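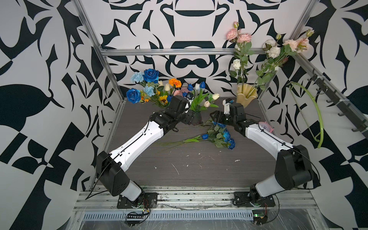 Wrist camera or fixed camera for evaluating a stem insertion policy?

Posted in: Manipulation Research, Methods and Results
April 2018

Our laboratory is preparing a methods section on a two-arm flower arranging task. The policy is trained from teleoperated demonstrations and is required to pick up one artificial stem and place it in a vase. We recorded 472 demonstrations and trained two versions of the policy. One receives only the fixed view of the table. The other receives the fixed view together with a wrist view.

Over 50 trials per version, the difference in success rate is smaller than we expected, and the reviewers of an internal draft have asked whether the wrist view is justified. We would appreciate advice on two points: whether 50 trials is sufficient to report a difference, and whether success should be scored from the fixed view alone. A wrist view is attached below for reference.

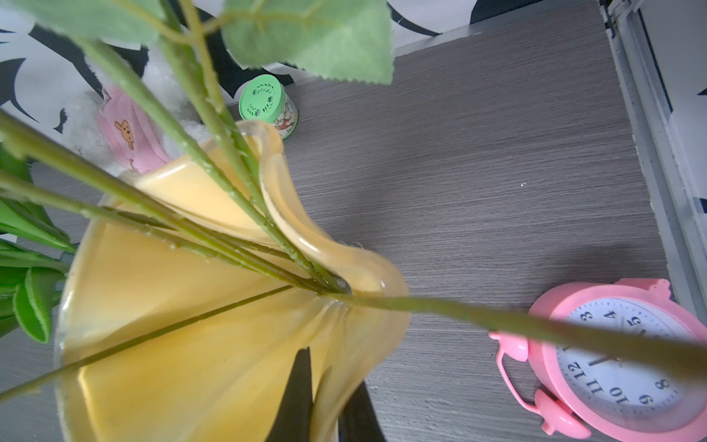 Wrist view, yellow glass vase with stems in the neck.

The vase narrows sharply below the rim, and long stems may lie across other items on the table.

Posted by: Bamcombe Manipulation Group

Nguyen Laboratory Methods Desk

Fifty trials per version will support a claim only if the difference is large. We recommend that you report the number of successes and the number of trials for each version, together with a confidence interval, and that you avoid the word "significant" unless a test has been stated in advance. If the start positions were matched across the two versions, please say so and use a paired analysis. Matched starts recover a good deal of statistical strength at no extra cost.

On scoring, the fixed view should not be used alone. From the side, a stem resting against the rim can be difficult to tell apart from one that has entered the neck. A wrist view looking down into the opening resolves many of these cases. We advise having two raters score every trial without knowledge of the policy version, and reporting their agreement. Keep partial outcomes as a separate category. In our own February review, merging "on the rim" with "failed" concealed the only stage at which the two policies differed.

You should also state whether other stems were already in the vase at the start of each trial. A crowded neck is a different task from an empty one.

Prudel

Use the wrist camera. More views are always better.

Jimo Automation Support

The preceding reply requires qualification. An added view may reduce performance when the demonstrations are few, particularly if leaves pass close to the lens and hide the opening. We suggest a third condition in which the wrist view is masked at test time. If the success rate does not change, the policy is not using that view, and the small difference in your results would be explained.

Please also confirm that the table layout was varied during data collection. With a fixed layout, the policy can learn the position of the vase from the fixed view and has little need of a second camera.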